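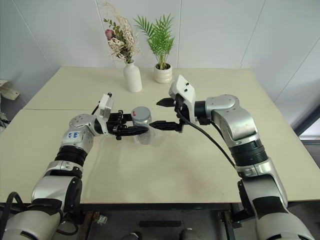
Call for Participants: The Govska Pantry Jam Swap and Tasting Study

Do you make your own jam, chutney or pickles, or do you simply have strong feelings about what belongs on toast? Then we would love to hear from you! The Clukano Food Group is looking for 70 home preservers and keen eaters to join us this March at Younis Hall, where we will be tasting our way through 32 recipes (old family favorites, mostly, and a few odd ones we couldn't bear to leave out).

What you'll do

Come to two evening sessions, starting at 6:30 p.m., and keep a short kitchen diary in between – a few lines a day is plenty, and spelling doesn't matter one bit.

Who can take part

Anyone over 18 without a food allergy. You don't need to be a good cook.

What you'll get

A $32 grocery card, supper both evenings, and a copy of the finished recipe booklet.

To sign up, leave your name and phone number at the front desk, 146 Darkus Street, and please tell us if you need a ride.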